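Speaker notes: Grip pad care on the cloth handling cell
Hanna Skoryk, Gellumby, Borkport site
Shares: 64 | Comments: 3

Slide 1. Title

Introduce self. I maintain the cloth cell at Borkport. Melaniia Antoniuk wrote the inspection sheet and will take questions on the controller side at the end.

Scope is one cell and one wear part: the black grit pad on the inner face of each finger. No gripper selection, no planning software. Slides on those are in the Hutsuliak deck and can be requested.

Slide 2. The cell

One arm, one parallel gripper, two fingers, one wrist camera. The camera is fixed to the gripper side of the flange, so the fingers are always in view at the bottom of the image. We use this for inspection and it is the reason we do not take the gripper off for routine checks.

The fingers are printed in red. Color was chosen for contrast with the cloth. The pads are black, bonded with contact adhesive, and cover the inner face only. Pad blanks come from Skoslow in sheets and are cut on site with a steel rule and a template.

Work material is gray twill sheet. The task is to approach a hem, close on it, and carry it to a fold line.

Pause here. Ask who in the room handles textiles. If few hands go up, spend an extra minute on why cloth is hard on pads: it slides before it grips, and most of the wear comes from the sliding.

Slide 3. What wear looks like

Start with the pad edges. The middle of the pad usually outlasts them. Material goes first along the upper margin, where the pad meets the finger tip. Once a fragment has gone, the red body shows through at that spot, and red is easy to see from across a desk.
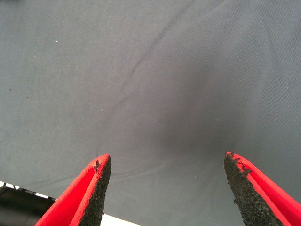
Two kinds of loss are recorded separately on the sheet. Chipping is loss of granules with the backing still bonded. Peeling is loss of bond, with or without granules. Chipping is tolerated up to the limit on slide 6. Peeling is not tolerated at any size on the gripping area, and the pad is changed at the next stop.

The reason for the split is the failure mode. A chipped pad grips less well at the tip and the operator sees more missed picks. A peeled pad can fold over under load and leave a hard edge against the cloth. That edge marks the sheet.

Mention that left and right do not wear evenly. On our cell the right pad is normally the worse of the two. The approach path comes in with a small yaw error that we have measured and not removed. Removing it means re-teaching the approach, and we have put that off until the July stop.

If asked: yes, the pads can be swapped left for right to even out the life. We tried it. The adhesive does not survive a second bonding and the time saved was lost again.

Slide 4. Inspection from the wrist camera

Procedure as it stands on the sheet:

Stop the cycle at the end of a carry. Do not stop with cloth in the grip.
Set speed override to 35 percent.
Open the fingers to full stroke.
Move to the inspection pose.
Save one still.
Jog down the hem and save another.
Compare both pad margins with the reference stills.
Enter the result, initials, and cycle count.

Full stroke matters. At half stroke one pad face turns away from the lens and the inner margin is hard to judge. With the fingers wide open both faces can be read without moving the arm.

The inspection pose is taught with the tips close to the lower hem of the sheet. We use the sheet as a background on purpose. Gray cloth behind a black pad gives a clean outline of the granules. A white background burns out and the fine fragments along the rim disappear into it.

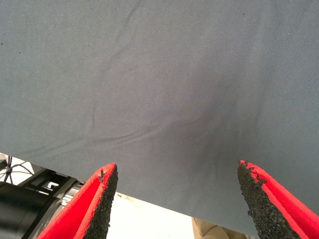

Exposure is locked for the inspection still. With auto exposure on, the bright area under the hem pulls the whole image down and the pads turn into flat black shapes. Melaniia set the lock on the cloth and accepted that the lower part of the image is washed out. Nothing we need is down there.

Clean before judging. Lint from the sheet sits on the grit and can pass for a loose fragment. Use a dry nylon brush, strokes from base to tip, both pads. No solvent. Alcohol softens the adhesive at the edge and starts the peeling we are trying to avoid. Compressed air is also out, as it drives lint into the finger slides.

Expected question: why not automate the comparison. We did a trial with a threshold on red pixels inside the pad outline. It worked on chips of fair size and failed on peeling, where the granules are still in place and only the edge has lifted. A person finds that in a few seconds.

Slide 5. Telling pad trouble from cloth trouble

Missed picks are not proof of a worn pad. Before anyone reaches for the scraper, look at how the sheet is lying. If the material sags or gathers near the pick point, the fingers close on a moving thickness, and a new pad will miss as well.

Look for creases running toward one point above the tips. A few shallow folds elsewhere in the sheet have no effect on the pick and can be ignored. A pucker in line with the gap between the fingers does have an effect. 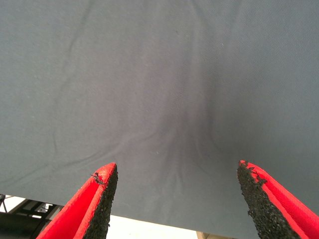
Fig. 3. Open fingers at the slanted hem, creases gathering above the gap. Note ragged pad edges.

On a sheet lying like this we log the cloth condition first and the pad condition second. Two separate lines. For a long time they were one line called "grip," and the records from that period cannot be used for anything.

The order of checks is:

Sheet clamps seated.
Hem free and not caught on the frame below.
Creases at the pick point.
Pad lint.
Pad wear.
Finger alignment.

Alignment comes last because it takes the longest. Close the fingers on a feeler strip at low force and check that the strip drags evenly at tip and base. If it drags at the base only, the tips are open, and the cause is either finger screws or a pad bonded too high. Check the screws first.

Skip the force graph if running late. It is in the handout.

Slide 6. Limits and replacement

Change both pads when any of these is true:

A chip reaches deeper than one granule row from the rim at two or more places.
Any lifted edge on the gripping area.
Missed picks continue after the cloth checks on slide 5 pass.
The cycle counter reads 3659 since the last change.

People ask about the last number. It is the count at which the first logged pair was taken off, and it went into the sheet as a placeholder. It has never been revised. Most pairs are changed earlier for one of the other reasons, so the placeholder does little harm. I would like a better one and we do not have the data yet.

Change both, even when only one is bad. A new pad is thicker than a used one. With one old and one new, the grip center shifts toward the used side, and the cloth gets pulled across when the fingers close.

Bonding steps, read through quickly, the detail is in the handout:

Lock out the cell and remove the fingers.
Lift the old pad from the base with a plastic scraper. Metal scrapers gouge the printed face.
Remove adhesive residue by rolling it off with a rubber eraser block.
Scuff the bare face with fine abrasive paper and wipe dry.
Cut the blank with the template and bevel the top edge.
Apply adhesive to both faces and wait until it is dull.
Set the pad at the base first and roll toward the tip.
Clamp between flat blocks and leave overnight.

The bevel is the one recent change. A square top edge catches on the hem during approach, and the first granules to go are always the ones on that corner. Beveled pads still fray at the tip, only later.

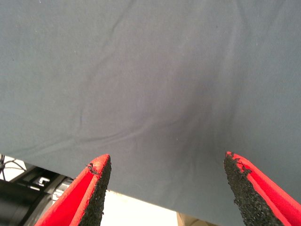 Fraying is also worse when the tips travel with the hem in light contact. The approach should stop short of the material, then close. If the stop point has drifted, the tips rub along the edge on every cycle and the loose particles end up on the cloth. After every pad change, re-teach the stop point. Do not trust the old one. Pad thickness varies between sheets and the offset is not the same twice.

Run-in after replacement is 100 cycles at reduced speed on scrap cloth. The first few carries shed grit. Brush the pads once at the end of the run-in, save a new reference still, and archive the old reference with its date. Do not overwrite it.

Slide 7. Open points

Yaw error on approach, to be corrected at the July stop.

Finger rim. There is a proposal to print a taller lip at the tip to shield the pad edge. Against it: a taller lip may touch the cloth before the pad does. Two test fingers are in the printer queue.

Adhesive. The present one is adequate on a flat face and weak on the taper near the tip. Melaniia has a sample of a film adhesive to try. No results to show today.

Spare fingers. We hold one spare pair with pads bonded and cured. I recommend two pairs to any site running more than one shift, given the overnight clamp.

Slide 8. Questions

Hand over to Melaniia for controller questions. Inspection sheet, pad template and force graph are on the table by the door. Collect the sample fingers before leaving, they are the only worn set we have kept.

Notes last edited Saturday, May 1, 2021
Shares: 64 | Comments: 3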